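Clearing the Shared Tables: A Sorting Scheme for Small Items in Room Görtz

Student project report, spring term
Author: Pascal Lenz
Course: Workplace Organization and Everyday Design

Summary

The project looked at the small items that collect on the large shared tables in the study building at Ceklow. Pens, chargers, glasses cases, balls, adapters and similar things are left on the tables and stay there until somebody moves them to a windowsill. The aim was to find a sorting scheme that people would follow without being reminded. Two schemes were tried over 4 weeks in Room Görtz. The second one, which sorts by where an item is used and leaves a few things on the table on purpose, worked better and is recommended for the other rooms.

1. Background

Room Görtz is used for group work in the mornings and as an open study room from lunch until the building closes. It has one large white table and a storage cabinet by the door. The cabinet was bought two years ago for exactly this problem. When I started, the top two shelves held paper and the bottom one was full of cables that did not belong to anything in the building.

The room has no fixed users. A group that comes in at 9 a.m. finds what the last group left the evening before. Most groups push it all to one end of the table and work at the other end. By the end of a week the free end is too small for four people with laptops.

I chose the room because I use it myself and because the table is the only one in the building with vases on it. The vases came from the reading corner when that was closed, and people like them. Any scheme that ended with a bare table would have met with complaints, so the vases were treated as part of the furniture from the start.

2. Question

The report deals with one main question: what kind of sorting makes people put small items back where they belong? Two smaller questions came up during the work. Which items should stay on the table? And what should happen to items with no owner?

3. Method

In the first week I only watched the table and kept notes. I went in at opening time, at lunch and at closing time, and wrote down what kinds of things were lying there and where. I did not move anything.

After that I talked to 16 people who use the room regularly. The conversations were short, mostly at the table itself or at the coffee machine outside. I asked what they had left behind in the past month, what they had looked for and not found, and whether they knew what the cabinet was for. Four of them did not know it could be opened.

Then the two schemes were set up one after the other. Each was left in place long enough for the regular groups to meet it more than once. I put a one-page notice on the cabinet door each time and answered questions if anybody asked, but I did not tidy the table during the day. At closing time I wrote down what had been returned and what had not.

The containers were shallow open trays from the Prenik line, which the building already had in the basement. No money was spent apart from labels and tape.

4. What collects on the table

The notes from the first week fell into a few groups.

Writing things were the most common. Markers come off the whiteboard ledge and are used at the table for posters. Ballpoint pens come out of bags. Both are left behind, but for different reasons. Markers are left because the group thinks the room will want them there. Pens are forgotten.

Power items came next. The power strip is the one object that everybody uses and everybody moves. It migrates toward whoever has the lowest battery. Plugs and chargers stay with it after the person has gone.

Cases of all kinds were a group of their own. Glasses cases, pencil cases and cases for earphones were often closed, and people did not like to open them to find out what was inside. A closed case therefore stayed longer than a loose object of the same value.

Small balls turned up almost daily. They belong to the Sornirora set, a group exercise used in several courses here, in which colored balls are passed around to give people the right to speak. The set has its own bag. The bag was in the cabinet during the whole project and the balls mostly were not.

The last group was things that nobody I asked could name. Parts of stands, caps, clips and short pieces of plastic belong here. They were never thrown away by anyone, including me.

5. First scheme: sorting by type

The first scheme used one tray per type of item. There was a tray for writing things, one for power, one for cases, one for course material and one marked "other." All five stood in the cabinet on the middle shelf, which I had cleared.

The trays were filled correctly on the first day. After that, three problems showed up.

The cabinet was too far away. It is only a few steps from the table, but a group that is packing up at the end of a session does not walk to the cabinet with one pen. They walk there with many things or not at all.

The tray marked "other" filled up faster than the rest. People put items there that clearly had a tray of their own. When I asked one group about this, they said it saved reading the labels. That is a fair point, as the labels were in 15-point type and the shelf is at knee height.

The power strip was put away along with everything else in the power tray. The next group could not find it and took a strip from the room next door. The neighboring room then came to look for theirs. This happened twice and was the main reason I ended the first scheme early.

6. Second scheme: sorting by place of use

For the second scheme I gave up on types. Every item was assigned to the place where it is used, and the question on the notice was changed from "What is it?" to "Where will it be needed next?"

This gave four places:

The table itself, for the power strip and the vases.

The whiteboard ledge, for markers and the eraser.

The cabinet, for course material, including the bag with the balls.

The lost property tray by the door, for anything that could belong to a person, such as pens and closed cases.

There was no tray for "other." Unknown parts went to lost property as well. The tray was emptied into the box at the front desk when it was full.

The move of the lost property tray to the door made the largest difference. People pass it on the way out and do not have to decide much. Items with an owner were also found again more often, as people tend to look by the door first when they come back.

I tested the notice with a mixed table, the kind a group finds in the morning, and asked people to say out loud where each thing would go. The power strip and the vases were settled at once. The balls went to the bag and the black case to the tray by the door. The marker was called right away as well. The slim white pen-like object on the right was discussed longest: half the people wanted it on the whiteboard ledge and half in lost property.

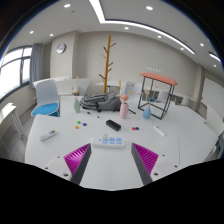
7. Results

At closing time under the second scheme, the table usually held the strip, the vases and one or two stray items. Under the first scheme the table had been emptier on good days and much fuller on bad ones. The second scheme was more even, and the groups I spoke to preferred that. They said they knew what to expect when they opened the door.

The balls remain the weak point. They were returned to the cabinet but often placed next to the bag and not in it, and they roll. A shallow tray with a rim would do the job better than a bag with a drawstring.

The whiteboard ledge worked well for markers. Dry markers were put back there too, however, and the scheme has no answer to that. A waste bin under the whiteboard would help.

The front desk received more items than before. The staff there did not mind during the project but asked that the box be cleared at the end of each term.

8. Limits of the project

The project covered one room with one large table. Rooms with several small tables may behave differently, and a lost property tray by the door would not help in the two rooms that have a door at each end.

I was also known to the regular users by the end. Some of them tidied up when they saw me come in. I tried to allow for this by varying my visits in March, but I cannot say how much it changed the results.

The first scheme had less time than the second. With a longer trial and larger labels it might have done better than it did here.

9. Recommendations

Use the scheme by place of use in the other shared rooms with a single table. The notice can be copied with small changes.

Fix the power strip to the table with a short cord, long enough to be moved to the middle but too short to be carried off.

Keep the lost property tray open and shallow so that its contents can be seen without touching them.

Replace the bag for the Sornirora balls with a rimmed tray and keep it at hand height in the cabinet.

Leave the vases where they are. Groups moved them to the back of the table when they needed room and did not ask for them to be taken away.

Clear out the cables on the bottom shelf of the cabinet. I have sorted them by plug and labeled the bundles, but they still need a decision from the building office.

Appendix: text of the notice

Before you leave, please look at the table.
Where will each thing be needed next?
Power strip and vases: stay here.
Markers and eraser: whiteboard ledge.
Course material: cabinet, middle shelf.
Could it be somebody's? Tray by the door.
Not sure? Tray by the door.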